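Coffee Corner Gallery | Nustcombe Shared Kitchen

The coffee corner is the most used stretch of counter in the Nustcombe kitchen, and this page shows how we keep it. Text by Dagim Mamo. Page updated 27 June 2026.

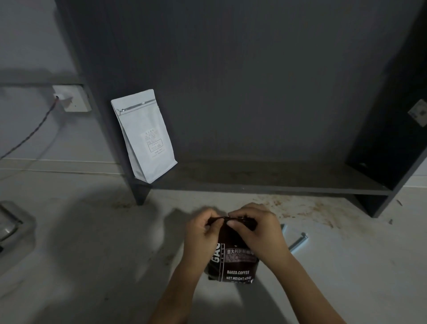
Closing the bag after each use is the main job at this counter. We buy beans in one-pound bags where we can, and a bag that is left open over a weekend goes flat in taste well before it is finished. The dark brown bag is a 454g one with a red label reading 意大利拼配咖啡, an Italian blend. The top edge is pinched and rolled between both hands, with the fingers curled over the folded rim. The metal clip lies on the counter to the right of it. A white bag with a zip strip stands on the low shelf at the back. Grounds get onto the counter and the shelf, so wiping down is part of the same job.

Notes for people using the corner

Rolling: Press the air out first, starting from the bottom of the bag. Fold the top edge over and keep folding until you reach the coffee. Two or three tight folds hold better than one wide one.

Clips: Flat metal clips go across the whole fold. The small plastic ones we had before March kept snapping and have been thrown out. If you need a replacement clip, ask at the Asside desk.

Zip bags: Run a finger along the strip to clear it before you press it shut. Grounds caught in the strip are the usual reason it will not close.

Opening a new bag: Check the shelf first. We keep 2 bags open at a time, and new ones stay in the Flerkgate cupboard until one of those is finished. Write the opening date on the back of the bag in marker.

Wiping down: Brush dry grounds into your hand or onto a sheet of paper and put them in the compost. Use the damp cloth after that. A wet cloth on dry grounds leaves brown streaks on a pale counter. Do the shelf before the counter, and get into the corners where the side panels meet it.

Sink: No grounds down the drain, please. The last plumber's visit cost us 129 dollars.

Costs: Coffee for the kitchen came to 356 dollars over the winter. The tin takes cash, and a suggested 30 dollars covers one person for the season. Domański decaf is ordered separately, so put your name on the sheet inside the cupboard door if you want to be included in the next order.

Back to all galleries | Kitchen rules | Contact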